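Drying time, dew point and a spare room

I have been logging humidity in the flat since February. The reason was a musty smell in the linen cupboard and a patch of gray speckling behind the headboard in the small bedroom. Kaj Damgaard, who lives two floors down and has the same layout, told me to buy a dehumidifier and stop thinking about it. I bought three sensors instead.

The sensors are a Koster set, the cheap kind with a coin cell and a small display. One went in the kitchen, one in the linen cupboard and one on the floor in the corner behind the bed. They agree with each other to within two percent when left in a sealed bag with damp salt overnight. That is good enough for this. I did not try to correct them any further.

The first thing to get straight is that relative humidity on its own tells you very little. The kitchen and the small bedroom can hold the same amount of water in each cubic foot of air and show very different readings, purely from temperature. What matters for mold on a wall is the humidity right at the surface, and an outside wall in winter is colder than the air two feet away from it. So I converted everything to dew point. It takes one line in a spreadsheet.

Once that was done the picture got simpler. Dew point in the flat is nearly even from room to room with the doors open. It rises in the morning (showers, kettle) and again in the evening (cooking, laundry on the rack), then falls slowly overnight everywhere except the small bedroom. There it rises overnight when someone is sleeping in it with the door closed, and it takes until noon to come back down.

The wall behind the headboard faces north. At 6 a.m. on the coldest morning of the log I measured its surface at 51°F with a contact probe. The dew point in the room at that moment was 49.5. A wall does not have to be visibly wet for mold to grow on it. Surface humidity above 80 percent for long stretches will do, and this corner was well past that for most of the night.

Bedding is the other part of it. A quilted cover holds a surprising amount of water and lets it go slowly. I weighed ours on a luggage scale at night and again the next morning and got a difference, though the scale is too coarse for me to put much faith in the number. If the bed is made as soon as you get up, the moisture from the night stays in the mattress and the lower layers. If the covers are folded back for an hour or two, most of it goes into the room air, where a window can deal with it.
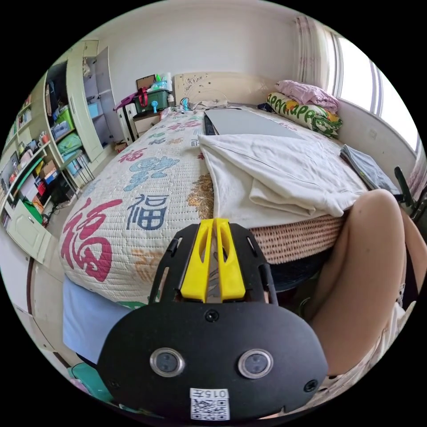 The quilted bedspread with the 福 characters.

I tried four changes, one at a time, each for at least a week.

Moving the bed. It had been tight against the north wall. Pulling it out four inches raised the surface temperature behind the headboard by almost 2°F on nights with similar outdoor weather. Cost: nothing, apart from the things that now fall down the gap.

Opening the window. Ten minutes wide open in the morning did more than leaving it on the latch all night. The latch setting cooled the wall, so part of the gain from drier air was lost. With the short opening, the dew point dropped fast and the masonry hardly changed temperature.

Laundry. One load on the rack puts several pounds of water into the flat. I moved the rack to the bathroom, closed the door and ran the fan until the load was dry. The evening peak in the kitchen log disappeared the same day. The fan is loud and I would like a quieter one.

The dehumidifier. Kaj lent me his, a Lustunon with a half-gallon tank. It works. It also drew 148 watts on my plug meter, and in the coldest room it spent a good part of its time in defrost. I gave it back after 19 days. Over that period it used less power than I had expected, but the other three changes had already brought the corner down to a safe range and I could not find a clear extra effect in the log.

The linen cupboard was a separate problem with a dull answer. It was packed solid and the back wall got no air. I took out a third of the contents, drilled two vent holes in the plinth and raised the bottom shelf by an inch. The smell was gone before the end of the month.

For the speckling I washed the wall with detergent, let it dry for two days with a fan on it, and repainted with an ordinary breathable emulsion. I looked at the anti-mold paint sold at the Cerngate hardware store and decided against it. If the surface stays dry, plain paint is fine.

I have 381 rows for the small bedroom so far, entered by hand, morning and evening readings plus extra ones on cold nights. The sensor in the cupboard has begun to read low and probably needs a new cell. I will keep the other two going through next winter. Kaj wants the spreadsheet, so I need to label the columns first.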